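Rents in Iltcombe held steady through April, lettings agency Jikevis reports

Jikevis let 700 homes over the spring, with two-bedroom flats the quickest to go.

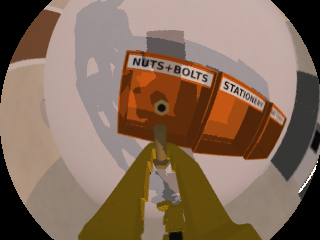
Tenants are staying put for longer, and we are delighted to see it. Small repairs help no end, and an orange organiser with a bin labelled "NUTS+BOLTS" is a cheerful reminder of that.

Viewings passed 1543.

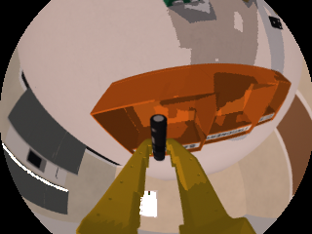
Sillik, the landlords' group, replied that its members would still like quicker reference checks.

We do hear that, and are working on it.

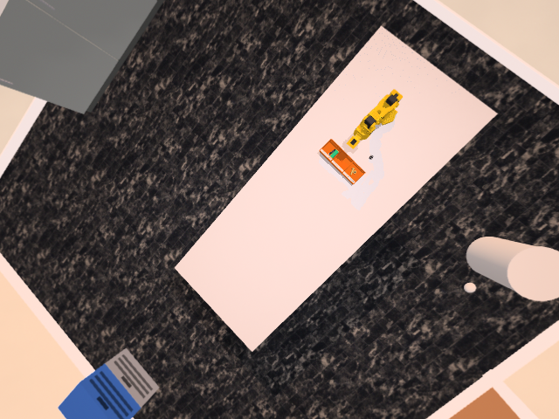
Table and yellow robot arm

Chornovol Court opens for viewings next.
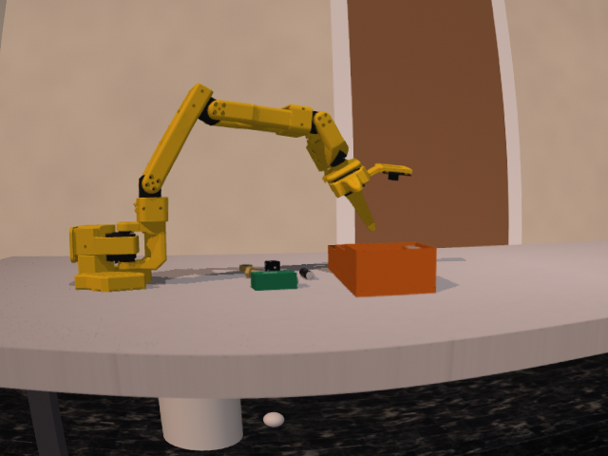
Its flats come with 5-year tenancies, and our Iltcombe branch will gladly talk you through them.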